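The Saturday League

The Grondmont Robotics Club had two rules. The first was that you could not touch an arm while it was thinking. The second was that you could not say it was thinking.

I joined in August, on the strength of a flyer and a misunderstanding about snacks. By my third meeting I was team captain, an honor that went to whoever had been absent when the vote was held.

Our rival was Tison, the school across the river, which had won the regional tidy-up two years running. The tidy-up is simple enough to explain to a grandmother, and I've tried. The judges dump a handful of household junk into your pen, and your robot has 20 minutes to sort it into piles that make sense. Sense is worth half the points. Tison always got full marks for sense. Their coach wore a tie.

We had named our robot Brudora, after a long argument and a short vote. She had two arms and, as far as I could tell, two personalities. The left arm was cautious. It would approach a thing, reconsider, and approach it again from the same direction with fresh doubts. The right arm had confidence and very little else.

"They just need to learn to share," said our coach, who had previously coached volleyball.

So we practiced sharing. The rules packet, known as the Hoàng after whoever had signed it, said only that objects would be "ordinary and varied." We raided our bedrooms and kitchen drawers. One girl on the team gave up her cutting board, and told us to our faces that she was counting on getting it back lavender and in one piece. The pliers came out of somebody's father's toolbox. I doubt he was consulted.

We loaded the program at four o'clock and stood back from the plaid walls, which had been the treasurer's idea of school spirit.

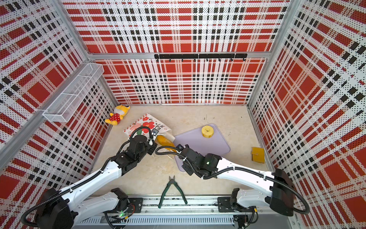 What the Judge Wrote

The score sheet came back folded into quarters, as if it were ashamed of us.

Under Speed she had put "eventually." Under Care she had put "left arm, yes." Under Sense there was a long paragraph, most of it crossed out, and then a question: why had the team placed the doll with the pliers?

I could have told her. I had watched Brudora pick up one, then the other, and set them side by side with enormous tenderness. I wrote "family" in the box for comments and handed it in.

We got half a point for that. Tison got all the rest, and their coach loosened his tie.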